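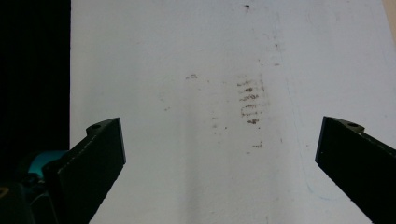 Black gripper fingers, open, over a white surface.

Tingate 461 Reference Weight Set
Sold by MacBrayne Test Supply

We carry the Tingate 461 and we sell plenty of them. We also think a lot of people who buy it don't need it, so read this before you add it to the cart.

The set is made for checking bench scales between outside calibrations. It ships in a lined case with a lifting fork and a paper certificate. The certificate says what each weight measured on the day it was checked. It does not say your scale is accurate, and it won't satisfy an auditor who wants to see your scale's own calibration record. We get that phone call every July.

Tingate calls the finish "lifetime stable." We would like to know whose lifetime. Steel weights pick up scratches and skin oil like anything else, and a scratched weight is a different weight. Plan on sending the set back for a recheck every 2 years, sooner if someone drops one.

Which version?

The standard set goes up to 100 g. The extended set adds a 10 g piece for a 110 g total load, and costs a good deal more for it. If your scale tops out at 100 g, the extra piece will sit in the case.

Compared with the Hekard set

Hekard claims tighter limits on its brochure. When we asked for the uncertainty figures behind that claim, we got the brochure again. The Stirnetti set does come with full figures, but the wait is long and the case latch is poor. On paper the Tingate is the plainest of the three. Its numbers can at least be traced to a named lab report, and we'll send you a copy before you order.

In the case
Weights, lifting fork, cleaning cloth, certificate. Gloves are extra, which we think is cheap of them.

Returns
Unopened sets only. Once the seal is broken, we can't sell it as certified.

Questions about limits or paperwork go to Kanokwan Thammasiri at the service desk. Please have your scale's model and its smallest readable step in front of you when you call.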